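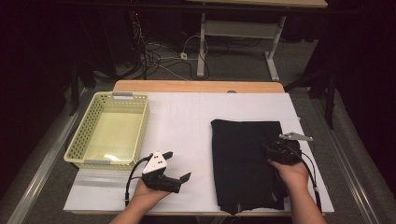

Attachment 1: yellow basket on the left, folded black laundry on the right

Ticket 146 - dryer stops early, clothes still damp
Product: Wirnano vented dryer, bought from Hiebert in Onunville
Status: waiting on customer

Hi again! Me with the dryer. I'm putting everything in one place so I don't have to repeat it on the phone (I've told this story to two departments already).

The problem: I pick the 60 minute Auto cycle and it shuts off at 30, sometimes sooner, and plays the little finished tune like it did a great job. Towels come out warm on the outside and soggy in the folds. Timed Dry runs the full hour with no trouble, so I don't think it's the heater. No error code on the display, ever.

What I've tried so far:

Cleaned the lint screen. I do this every load anyway, but I washed it with dish soap too and let it dry overnight. No change.

Pulled the machine out and checked the vent hose. It had a nasty kink behind the wall side, so I straightened it and vacuumed it while I was back there. Loads feel hotter now, but Auto still quits early.

Unplugged it for 30 minutes like your chat person suggested. It forgot my favorite settings and that's about all that happened.

Smaller loads. This made it worse! Two shirts and it stops almost right away.

Update, same evening: I found the part in the Vedow help pages about the moisture sensor, the two metal strips inside the drum under the door. Mine had a dull film on them - probably dryer sheets, I use a lot of those. Wiped them with rubbing alcohol and a soft rag. Next load of towels ran 46 minutes on Auto and came out dry. Jeans still stopped early, with the waistbands wet.

So it's better but not fixed. Can you tell me if the strips should wiggle? The left one moves a bit when I press on it and the right one doesn't. If it needs a new sensor, is that something I can order and swap myself, or does Hiebert have to send someone out? Still under warranty, and I have the receipt. Mornings are best for a call.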